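家务机器人

家务机器人是指在住宅、公寓、养老院等生活环境中承担日常杂务的自动化机器，广义上也包括在小型作坊、后厨和车间里做整理、擦拭、搬运、上下料等零活的机器。扫地机、割草机这类只做一件事的设备早已进入寻常人家，而能够收拾餐桌、叠衣服、洗碗、归置杂物的通用型机器，至今仍处在试验和小批量试用阶段。“机器到底能不能做家务了”是这一领域被问得最多的问题，答案取决于问的是哪一件家务，也取决于提问的人愿意等多久。

名称与范围

中文里“家务机器人”“家庭服务机器人”“家政机器人”三个说法常常混用。严格一些的用法把只靠固定程序运转的洗衣机、洗碗机排除在外，理由是它们要求人先把东西放进去，机器本身并不面对杂乱的房间。按这种用法，一台机器要称得上家务机器人，至少得自己找到要处理的东西，再决定从哪里下手。

车间杂活与家务之间的界线其实很模糊。给机床旁边的料盒补料，和给厨房里的调料架补货，在动作上几乎是同一回事。许多研究小组同时做两边的题目，一套抓取程序白天在工位上试，晚上换到样板厨房里再跑一遍，这种来回搬家的做法也给两边都带来了不少惊喜。

发展简史

早期的家务机器人设想多来自工业机械臂。机械臂在流水线上重复精度极高，人们自然会想：把它请进厨房不就行了？试过之后才发现，流水线上的零件总在同一个位置，而家里的杯子今天在茶几上，明天在窗台上，后天被孩子拿去装了蜗牛。位置一变，写死的程序便无从下手。

第一批真正走进家庭的是地面清洁机器。它们体型扁平，碰到东西就转弯，对房间的理解十分有限，却把一项每天都要做的活实实在在接了过去。后来加入的测距和建图功能，让机器知道自己扫过哪里、还差哪里，这一步对后来的移动平台影响很深，今天带手臂的家务机器人，底盘部分的许多思路都可以追溯到这里。

手臂部分的突破来得晚一些。转折在于学习方法的引入：研究人员让人来示范，机器从大量示范中归纳出动作，或者先在仿真环境里反复练习，再把练出来的本领迁移到真机上。叠毛巾、开抽屉、拧瓶盖这些曾经各需一套专门程序的动作，开始可以由同一个模型来完成，虽然快慢和成功率还参差不齐，但看着同一双机械手从毛巾换到瓶盖，中间没有人改一行程序，仍然十分令人振奋。

主要任务与现状

地面清洁。最成熟的一类。平整地面上的吸尘和拖地已不成问题，困难集中在电线、袜子、宠物粪便和高门槛。带小型手臂、能先把袜子捡走再扫地的机型已有样机。

收纳归位。把散落的物品放回原处，要求机器既认得物品，又知道这户人家的“原处”在哪里。同样一把剪刀，有人放厨房，有人放书桌。目前的做法是让住户带着机器走一遍，或者允许它开口询问。问得太勤会惹人烦，问得太少又会放错，这个分寸本身就是一个很有意思的研究题目。

衣物处理。布料没有固定形状，一件衬衫有无数种堆法。毛巾和方巾已经叠得相当好，T恤次之，床笠和带帽卫衣仍是公认的难题。袜子配对看上去简单，可深蓝与黑色在灯光下的差别常常把机器难住，当然也常常把人难住。

厨房杂活。包括装卸洗碗机、擦台面、倒垃圾和简单备餐。装洗碗机需要规划摆放次序，与车间里的装箱问题相近，所以进展较快。切菜和用火涉及安全，试用机型多半把这些功能关着。

餐桌收拾。把用过的杯盘、餐具从桌面取走，送到水槽或托盘里。这一项集中了透明物体、液体、细长物体三种困难，下文单独说明。

车间杂活。清理工位、分拣紧固件、回收料盒、给机床换托盘。车间比家庭整齐，照明稳定，又有愿意按规矩摆放东西的工人，因此同一水平的机器在车间里的表现往往明显好于在家里。

技术难点

感知。机器靠相机和深度传感器判断物体的位置。纸盒、木块这类表面粗糙的东西容易处理，玻璃和镜面则会让深度数据出现空洞或错位。常见的补救办法有三类：用多个视角互相印证，用学习模型直接从彩色图像推断形状，或者在手指上装触觉传感器，碰到了再说。

抓取。夹爪的力道太小会滑脱，太大会捏碎。人手能在一瞬间觉察到杯子正在下滑并收紧手指，机器要做到这一点，得有足够快的触觉反馈。软质手指在这方面进步很快，拿鸡蛋、拿草莓早已是演示会上的保留节目。

移动与操作的配合。底盘停得偏一点，手臂就可能够不着桌子另一侧的杯子。较新的系统让底盘和手臂一起规划，一边靠近一边伸手，动作看上去流畅了许多，也更像一个正在干活的人。

长流程。收拾一个房间由几十个小动作串成，每一步都有可能出错。单步成功率再高，连乘之后也会掉下来，所以出错以后怎样恢复，比单步做得多漂亮更受重视。杯子没拿稳就放下重拿，抽屉没关严就再推一次，这些朴素的本领对实用性的贡献极大。

常识。桌上半杯茶是还要喝的还是该倒掉的？椅背上的外套要不要挂起来？这类判断过去被认为离机器很远，近年来语言模型与视觉模型结合之后，机器已能给出像样的猜测，并在拿不准时向人确认。

餐桌收拾任务

餐桌收拾常被用作衡量家务机器人水平的代表性任务，原因在于它规模小、容易布置，难度却一点不低。一张小圆桌、两只杯子、一件细长的餐具，就足以考倒不少系统。

高脚杯是其中的明星难题。它重心高、底座薄，杯肚与杯柄粗细悬殊，从上方看去，杯肚往往把杯柄遮住，夹爪不容易找到落点。杯里若还有酒，移动时必须保持杯身直立，加速和减速都要平缓，转弯时尤其如此。直筒杯相对友善，侧面抓取即可，但透明或磨砂的杯壁同样会干扰深度测量。搅拌棒和勺子平躺在桌面上，厚度很小，夹爪的指尖要几乎贴着桌面才能夹起，有的系统会先把它推到桌沿，让一头悬空，再从侧面夹住，这个小窍门与人捡硬币时的做法如出一辙。

玻璃台面把难度又提高了一层。反光会在桌面下方造出杯子的倒影，识别程序可能把倒影当成第二只杯子，或者把杯底的位置估低。

仿真训练

在真实的桌子上练习收酒杯，代价是打碎很多酒杯。因此绝大多数系统先在仿真环境里练。仿真房间可以随意更换墙面、地板、家具和灯光，杯子的位置每次都不一样，失败了重来也没有玻璃要扫。仿真中的液体、反光和透明材质与实物仍有差距，从仿真到真机的迁移是一门专门的学问，常用的办法是把仿真环境故意做得千变万化，让机器对外观的变化习以为常。

Pramdale测试套间是围绕餐桌收拾建立的一组测试环境，由仿真房间和一处按同样格局搭建的实体房间组成，共有8种桌型、30种杯具，组合出148个标准布置。每个布置限时170秒，计分时既看东西是否全部取走，也看酒有没有洒、杯子有没有磕碰。测试每年九月更新一次杯具清单，去年加进来的宽口矮脚杯让好几支原本成绩很好的队伍重新忙了起来。
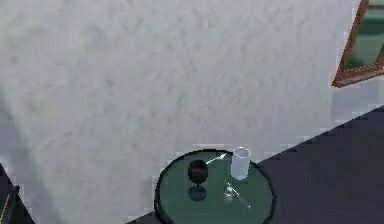
Pramdale式餐桌收拾任务的仿真布置：深绿色圆桌上有一只盛着深红色液体的高脚杯和一只直筒杯，两杯之间斜放着一件银色细长餐具。

代表性系统

Nerkex是一套以移动底盘加单臂为基础的平台，以恢复能力见长。它在抓取失败后会退后一点，换一个角度重新观察，再决定从哪里下手。动作不快，但很少把东西碰倒，在收拾高脚杯的项目上表现尤为稳健。

Abdella采用双臂结构，起初用于车间里的料盒整理，后来才转向家庭任务。两只手配合，一只扶、一只取，对付叠在一起的碗碟很有优势，开盖子、撑垃圾袋也都做得有模有样。它的体积偏大，在窄小的厨房里转身仍显吃力。

Maken本身是一套控制软件，可以装在不同厂家的机械臂上。住户用日常语言交代任务，软件把它拆成小步骤逐一执行，并把每一步的打算显示在屏幕上，住户随时可以叫停或者改主意。许多试用者最喜欢的就是这块屏幕，看着机器“想”下一步要做什么，心里踏实得多。

评价与前景

就目前的水平而言，机器已经能够独立做好一部分家务，能够在有人照看的情况下做完另一部分，还有一些完全做不来。扫地属于第一类，叠毛巾、装洗碗机、收拾简单的桌面属于第二类，给羽绒被套被罩、照料幼儿时顺手收拾玩具则属于第三类。类别之间的界线一直在移动，移动的方向令人高兴。

速度是另一项常被提起的指标。人收一张小桌只需片刻，机器往往慢上好几倍。支持者认为，只要机器能在主人出门时把活干完，慢一点并无大碍，夜里慢慢收拾、早晨一切就绪，同样是很好的体验。反对意见则多来自车间一方，那里节拍固定，慢就意味着堵住后面的工序。

费用、维修和隐私也影响着普及的步伐。机器要在家里到处看，影像存放在哪里、谁能调阅，是住户普遍关心的问题，部分系统因此把全部计算放在本机完成。

参见

移动操作　抓取规划　仿真到现实迁移　透明物体识别　柔性物体操作

本条目最后修订于1月19日。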